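How to Set a Small Breakfast Table With a Coloured Cloth

I love a coloured tablecloth. White ones are lovely in a restaurant, but at home, on a little table that has to do everything, a deep colour makes even a bowl of porridge look like you meant it! I set ours most Sunday mornings and it takes less time than the kettle.

What you'll need

A cloth that's a bit bigger than your table
A flat plate for each person
A bowl that sits comfortably inside the rim of the plate
A cup
One small basket and some fruit

Step 1: Clear the table right down

Everything off, including the mail. Wipe it and let it dry properly, or you'll get damp patches coming up through the cotton (ask me how I know). If your tabletop is slippery, lay an old flannel sheet underneath, folded under at the edges. My friend Chantal Carrier uses a piece of rubbery drawer liner and swears by it.

Step 2: Put the cloth on

For a small table I like a drop of 20 centimetres on each side. Any longer and it ends up in your lap. To work out the size, measure the top and add the drop twice, once for each side, in both directions.

Throw it from one end, the way you'd make a bed, then walk around and even up the corners. Corners are where a cloth looks good or doesn't. Let each one fall in a soft fold and leave it alone. If there's a hard crease down the middle, mist it with water and smooth it outward with your hands. Ironing is fine too, but I've stopped.

Colour: go darker than you think. Navy, royal blue, forest green and a good brick red all work with plain white plates. Dark blue is my favourite for anything yellow. Mine is from a Lasemier seconds bin and has been through the wash more times than I can count. Wash a new dark cloth on its own the first 3 times, cold, with no softener.

Step 3: Build each place from the plate up

Plate first, then the bowl on the plate. The plate catches drips and toast crumbs, and it gives the bowl a nice pale border so it doesn't get lost against the cloth.

Don't worry about matching sets. Two shades of the same colour are so much nicer than a perfect match, and it means you can buy pieces one at a time. I have mustard and bright lemon together and they get along beautifully. Glazes with a different colour inside the bowl are worth hunting for as well, like the old Stonia ones that turn up at the market in May.
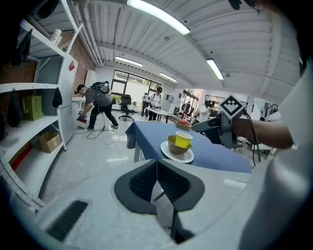

If you're short on room, the cup can go in the bowl until people sit down. It frees up a surprising amount of cloth, and you can carry the whole stack over from the kitchen in one trip. Stoneware chips if it knocks about, so tuck a folded napkin between the two if they're good ones.

Step 4: Add the basket

Pop it toward the back, out of the way of elbows. Keep it small! One apple is plenty in a little wicker basket. Pears are good too, and mandarins in winter. Skip anything tall, especially on a narrow table where you're reaching across for the jam.

Step 5: Stand back

Have a look from the doorway, fix whatever's crooked, then call everyone in.

Looking after the cloth

Shake it outside after each meal. Egg comes out with cold water, never hot. For jam, scrape first with the back of a knife and soak for an hour. Fold it a different way each time you put it away so the creases don't settle in one line, or roll it around a cardboard tube if you've got the cupboard space.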